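4 Utensils and serving pieces

4.1 General

This section covers the sorting, washing, drying and laying out of loose utensils supplied with the Brollholm tableware set. It applies to steel spoons, steel forks, wooden chopsticks and the shallow stainless steel tray. Knives are covered in Section 5. Table linen is covered in Section 7.

Read 4.2 before first use. The remaining parts can be read as needed.

4.2 Before first use

1. Remove all paper sleeves and any film from the tray. Film left under the rim will bake on if the tray is later used in a warm oven.
2. Wash the steel pieces in hot water with ordinary dish soap. Rinse twice.
3. Wash the wooden pieces separately in lukewarm water. Do not soak them.
4. Dry everything with a cotton cloth. Paper towel leaves lint on brushed surfaces.
5. Leave the chopsticks flat on a rack overnight before putting them in a drawer.

Note: A faint grey mark on the cloth after the first drying is polishing residue from the factory. Repeat step 2 if it appears.

CAUTION: Do not use steel wool, scouring powder or oven cleaner on any part of the set. Scratches in the brushed finish can't be polished out at home.

4.3 Setting out the tray

The tray is meant for shared meals where people help themselves. It holds a mixed selection of utensils and keeps them off the cloth.

1. Lay the tablecloth and smooth it out from the centre toward the edges.
2. Place the empty tray on a flat part of the table, within reach of the serving dishes. Check that no fold of the cloth is caught under it.
3. Put the large serving spoon in last. It is the longest piece and will cover the others if it goes in first.
4. Place the smaller spoons and the forks in the middle of the tray with the bowls and tines facing up.
5. Lay the chopsticks along the sides. They may rest on the rim.

The pieces don't need to be parallel. A loose arrangement is easier to pick from than a tight one, provided each handle can be reached without touching the eating end of another piece.

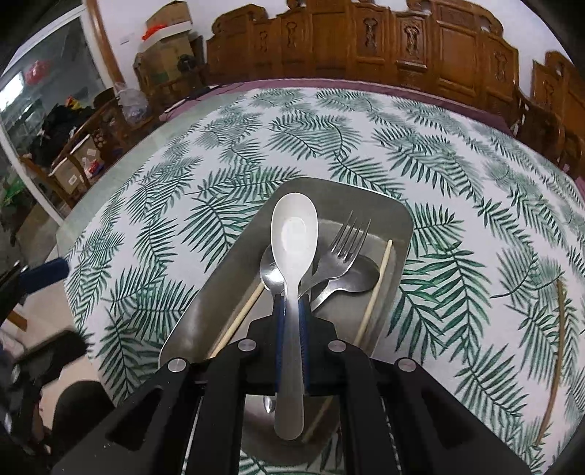 Spoons of different sizes are easily mixed up once they are in the tray, particularly where the handles have a similar finish. Sort by the bowl. A serving spoon has a broad oval bowl and a long flat handle, and it should be picked up by the handle only, with the bowl pointing away from the person holding it. Return it to a dish or a spoon rest after serving, and keep it out of the tray once it has been in food.

A patterned cloth, such as the Juklow palm-leaf print in green on white, hides small splashes but also makes light wooden pieces harder to find. Check the cloth by hand before shaking it out. Chopsticks, skewers and other thin sticks are the items most often lost this way.

Note: The raised rim will hold a small amount of water. If utensils are put in damp, tip the tray over the sink before carrying it to the table.

CAUTION: Do not carry a full tray by one end. Use both hands and keep it level.

4.4 Cleaning after use

1. Scrape off food with a soft spatula.
2. Separate wood from steel.
3. Wash the steel pieces by hand, or place them in the dishwasher basket with the handles down. Mix spoons and forks so that the bowls don't nest.
4. Wash the chopsticks by hand and wipe them straight away.
5. Wash the tray flat. In a dishwasher it may block the spray arm — check that the arm turns freely before starting the cycle.

Rinse off salt, vinegar and tomato sauces within 2 hours. Left longer, they may cause dull spots on the steel. Most spots can be removed with a paste of baking soda and water, rubbed in the direction of the brushing.

The tray may be used to keep bread warm at up to 200 °C. Remove all utensils first. Wooden pieces must never go in the oven.

4.5 Care of the wooden pieces

Wipe the chopsticks with a little food-grade mineral oil when they look dry or feel rough. Leave the oil for an hour, then wipe off what remains. Cooking oils turn sticky and should not be used.

Throw out any chopstick that is split, badly warped or dark at the tip. Sand light roughness with fine paper along the grain, then wash and oil as above.

4.6 Storage

Store the steel pieces in a drawer or in the tray itself, covered with a dry cloth. Keep the wooden pieces in a ventilated container away from the stove. Don't close them in a plastic bag — trapped moisture will cause mould.

If the table is carved or has open panels in the seating behind it, as in the Kauppinen dining range, keep wet utensils and oiled cloths clear of the woodwork. Refer to the furniture maker's instructions for wax and polish.

4.7 Replacement pieces

Single spoons, forks and pairs of chopsticks can be ordered through the Butbridge parts counter. Quote part group 653 and state the type and length of the piece. Trays are supplied without utensils.

Brushed pieces from a later batch may look slightly brighter than the originals. The difference fades with washing and is not a fault.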